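July, cabinet bench notes, 9:40

Gray three-drawer unit, bottom drawer out, bowl on top.

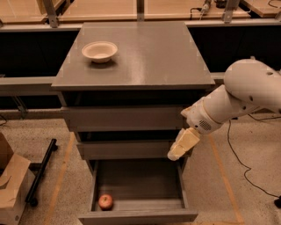

Photo: Bijan Parsa, Oltstead workshop

Picking up from the list on the whiteboard. The unit is the second of the 2 we got from Ghorbani, the one with the top that overhangs. The first went back to the store room because its middle drawer binds at the halfway point and I don't want to plane it until somebody decides whether we keep it.

Sizes, since I keep measuring this and losing the paper. Floor to top is 55 cm. The gap under the lip, between the top and the upper drawer, is wider than on the first unit and shows as a dark line from the front. Same between upper and middle. The drawing from Drasitz has both gaps equal. They are not equal on ours, upper one is a hair bigger. Left it alone.

Bottom drawer comes all the way out to the stop and stays level with nothing heavy in it. An apple is nothing. I put one near the front left corner to see whether it rolls when the drawer is pushed in slowly by hand. It rocked and settled against the side wall on most tries. Pushed in fast, it ends up at the back every time and you can hear it hit. If we want it to stay put we need a liner. There is some of the thin cork left from the Wundari shelves, not sure it is enough for the full drawer floor.

Count so far on open/close, bottom drawer only: 129 from last week plus 101 this morning. No change in how it feels. The runners were waxed before the first batch and have not been touched since. Want to get past the point where the first unit started to bind before saying anything about it to anyone.

Bowl: the white one with the wide rim. It sits on the left half of the top, toward the back. I tried it nearer the front edge first and it walked forward a little each time the bottom drawer was shut hard, so it went back to where it is. With the drawer shut at normal speed it doesn't move in either place. Bijan wants to know if the plate from the kitchen does the same. Not tried.

The finish on the top is slightly glossy and picks up finger marks. Wiped with a damp cloth, dried off, fine. Do not use the orange cleaner on it. It took the shine off a patch on the underside of the lip where I tested it.

Fronts are plain, no pulls. Opening the upper drawer means getting fingers under the front from below, and with the middle drawer shut there isn't much room. Bottom one is easiest because you can hook it from the top edge. Asked Ghorbani whether they have pulls that match the gray. Waiting.

11:15. Floor is not flat where the unit stands. Put a folded card under the back right foot and the rocking stopped. Card should be replaced with a proper shim. Mark the spot with tape before anyone moves it.

To do:

- measure the drawer floor for cork
- check middle drawer with the same hand count as the bottom
- shim for back foot
- try the plate in place of the bowl, front and back
- new apple, this one is getting soft on one side from the fast closes

Left the bottom drawer open over lunch to see if it sags. Will write the number in here when I'm back.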